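Birnum Two-Step Makeup Brush Cleanser

Every brush cleanser on the shelf promises to lift out foundation, powder and last month's eyeshadow in one go. We've sold plenty of them and we've stopped believing most of the labels. Birnum makes a smaller claim. The bottle says it loosens dried product so you can rinse it out, and in our use that's a fair account of it.

It comes as 2 bottles, a wash and a conditioning rinse. The wash does the work. We can't say the rinse does much for synthetic bristles, though it did leave a goat hair blending brush less scratchy after drying.

How to use it

Wet the bristles only and keep water away from the metal collar. Put a small drop of wash in your palm, swirl, and rinse with the bristles pointing down. Lay the brush flat overnight. Cream foundation usually takes a second round, whatever the front of the box suggests.

The box also says "good for over 1000 washes." We haven't counted and we doubt anyone at Birnum has either. A big kabuki brush drinks up far more than a liner brush, so your own number could be anything.

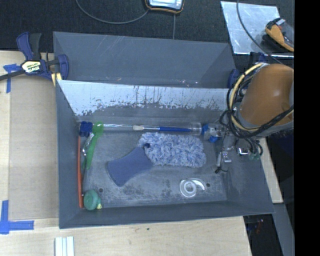
What it won't do

It won't sanitize. Some sellers list it as antibacterial, and we can't find that word anywhere on the packaging. It won't fix a brush that's shedding from bad glue. Long-wear gel liner gave it real trouble – we ended up using plain dish soap on that one.

"Gentle" is another word to take lightly. There's fragrance in both bottles, a sort of powdery rose, and it hangs around in dense brushes until the next day. If scent bothers your eyes, skip this.

Compared with the Sezer solid

The Sezer cleansing bar costs less and travels better. It's slower on liquid lipstick, and it goes mushy if you leave the lid on wet. For a few eye brushes, we'd buy the bar and save the money.

In the box

Wash, rinse, and a folded card of instructions in very small type. The silicone scrubbing mat in the Birnum ads is sold separately.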